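Röhrchen für Röhrchen

Vorführtag bei Skerolik: Im Juli öffnete der Integrator seine Versuchshalle in Vorach für Betreiber mittelgroßer Labore. Gezeigt wurde die Zelle Skistwood, ausgelegt für das Umsetzen verschraubter Probenröhrchen zwischen Ständern. Das Programm begann um 9 Uhr mit dem Referenzlauf.

Gegriffen wird mit einer mehrfingrigen Hand. Die Schwierigkeit liegt im Abstand der Bohrungen: Stehen Röhrchen in benachbarten Reihen, bleibt den Fingern wenig Raum zwischen den Kappen. Die Bahnplanung fährt deshalb schräg an und senkt erst auf den letzten Zentimetern ab.

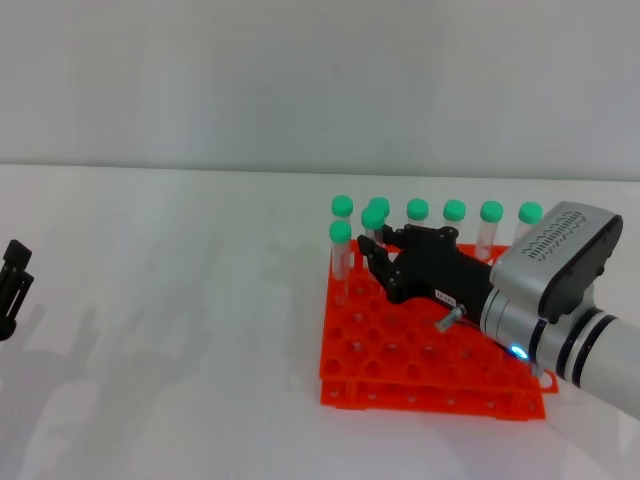 Wie erkennt die Steuerung, dass ein Röhrchen sicher gegriffen ist? Sie vergleicht Motorstrom und Fingerstellung mit hinterlegten Sollwerten; bei Abweichung öffnet die Hand, und der Griff wird bis zu 2-mal wiederholt.

Im Dauertest vor der Veranstaltung protokollierte Skerolik 517 Griffe, davon 146 aus dicht besetzten Reihen. Eine Fehlerquote für diese Teilmenge lag nicht vor. Die Auswertesoftware Mudaliar schreibt Zeitstempel und Griffkraft mit, der Export erfolgt als Tabelle. Eine Anbindung an Laborinformationssysteme ist vorgesehen, wurde aber nicht vorgeführt.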